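Please Stop Mounting the Markers Last

By Wanda Olszewski
2021-10-08

I have a bone to pick with the way we set up wrist rigs, and since this column is the one place they let me complain at length, you're getting it.

For anyone who skipped my March piece: I look after the hand-tracking gear that feeds our picking cell at Bevmont. A person wears the trackers, handles cartons on a shelf, and those motions go on to teach the arm (we call the arm Tokarz, long story) how to reach for a box without knocking its neighbors over. I love this job! I also spend far too much of it on strap and bracket problems that got baked in on day one.

Every setup guide I've been handed follows the same order. Camera first, software second, calibration third, and then way down at the bottom, one cheerful line that says "attach the wrist modules." As if that were like putting on a watch. I followed the Mostedar guide to the letter on our first build and we threw out 28 sessions before I figured out that the left housing was creeping toward the elbow a little more with every reach. The software was fine. The camera was fine. The strap was a notch too loose, and I had spent two days in the settings menu looking for it.

So my opinion, and I'll argue it with anyone: the strap is part of the instrument. Treat it like one. I put the wrist gear on before I even boot the computer now. Then I reach, twist, make a fist, let go, reach again, and look at where the housing sits. If it has moved, I start over. I do this five times and yes, I look silly doing it, all alone in front of a shelf grabbing at nothing.

The other half of my grumble is cables. I've heard people say a cable is either in the way or it isn't, and I just don't buy that. A cable can behave perfectly while your arm hangs at your side and then tug the whole module sideways the second you reach forward. You have to dress it with the arm stretched out, in the position you'll really be working in. Same for the markers. Check them from the camera's point of view with your hands up at the shelf, because the face that looks wonderfully clear on the bench may be turned half away once your wrist rolls over a carton.

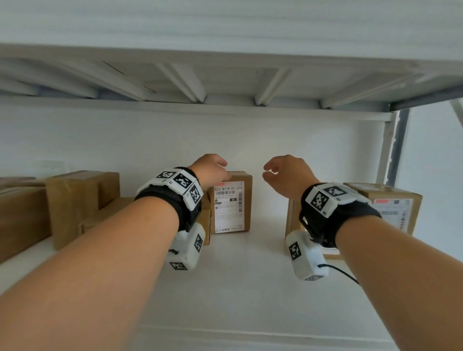
Left hand on the carton, right hand still open. Check your marker faces in this pose.

My friends over at the Elau line think I'm fussy. Their argument is that the software can bridge a gap when a marker drops out, so why sweat it? Well, sure, it can bridge a short one. But the gaps love to land right when the fingers close on the box, and that's the moment we're doing all this for. A guessed grasp is a lousy thing to teach a robot. I'd take 80 clean reaches over 419 patched ones any day of the week, and I've told them so, loudly, over lunch.

I'll give them one point, which is that my way is slow. New people get impatient, and I did lose an argument about whether to redo the reach check after every coffee break. (I still redo it. I just don't make everyone else.) And a strap that's cranked down tight enough to please me can leave your wrist pretty sore by the afternoon, so there's a limit, and I'd love a wider band if any manufacturer is reading.

In the meantime I've taped my own version of the setup sheet inside the cabinet door, with the wrists at the top and the camera in third place. Somebody has already written "bossy" on it in pencil. I'm leaving it up.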